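Skonard Opens Kitchen Showroom in Budton With Working Sinks and Dishwashers

Visitors can load a rack, fill a sink and try a layout before they order

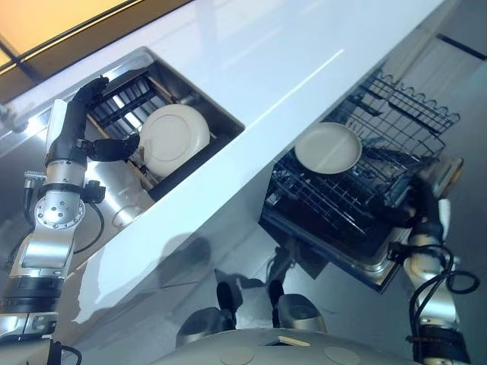

BUDTON — Kitchen supplier Skonard will open a new showroom in Budton in July, with 6 full kitchens connected to water and power. Customers are welcome to wash dishes, load the dishwashers and use the counters the way they would at home.

The showroom takes up the ground floor of the former Movetex building on the east side of town. Skonard has leased the building for its warehouse for several years and moved its sales office there last winter.

Each kitchen is laid out around the cleanup area. The company made that choice after reading through comments from customers who had bought a kitchen and lived with it for a year. The most common complaint was the distance between the sink and the dishwasher. Many people said they dripped water across the floor, or had to close the dishwasher door to get past it.

In the Hafstein layout, which will be the first one visitors see, the sink is set into a glossy white countertop and the dishwasher is close by. A dish rack stands inside the steel basin, so plates can be rinsed and left upright without taking up counter space. The dishwasher has an upper rack that pulls out.

"People open a door, look inside and close it again. That doesn't tell them much," the company said. "We want them to put a dinner plate in the rack and see if it fits the way they like to load."

Plates, bowls and pans will be kept in the drawers of every kitchen for this purpose. Visitors may also bring their own. Skonard suggests bringing the largest plate in the house and any pan that has been hard to fit in a current machine.

Planning appointments last 45 minutes and are free. Customers should bring the length of each wall, the ceiling height and the location of water pipes and outlets. A rough sketch on paper is fine. Staff will draw up a first plan during the visit and print a copy to take home.

Prices for a basic Hafstein kitchen start at $1,949 for cabinets and countertop. The sink, faucet, dishwasher and installation are priced separately. Delivery is available to 39 towns in the area, and orders can also be picked up at the warehouse door behind the building.

The showroom will open at 10 a.m. Parking is free on the north side, and the entrance has no steps. Appointments can be made at the front desk or through the Skonard website — walk-in visitors do not need one to look around or use the kitchens.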